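Resident Lounge Furnishings: Frequently Asked Questions
Clodby House, Vustum Residences
Updated 24/08/2024

Who looks after the lounge sofas and cushions?
Housekeeping straightens the lounges every morning. Residents are asked to return cushions to the sofa after use and to keep them off the carpet.

How should cushions be placed?
Stand each cushion upright against the backrest. Please hold it by both sides when moving it - pulling on one corner strains the seam. 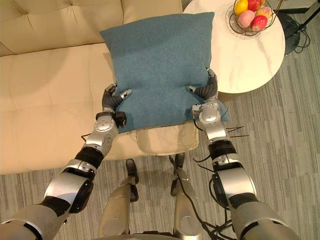 Food and drinks are permitted in the lounge, but plates and cups may not be set on the seats or cushions.

How are the light-colored sofas cleaned?
Wipe them with a soft, barely damp cloth. Bleach and scouring pads are not allowed. Report stains to the front desk, extension 514.

May I wash a soft furnishing myself?
No. Fleecy and textured items are sent to Damasceno Laundry and are normally returned within 3 days.
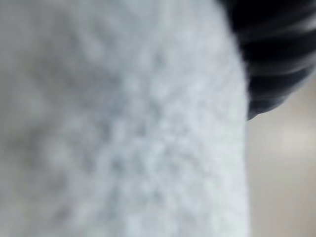
White textured surface, close up.

Is there a charge for damage?
Ordinary wear is not charged. The replacement fee for a lost or badly damaged cushion is $70.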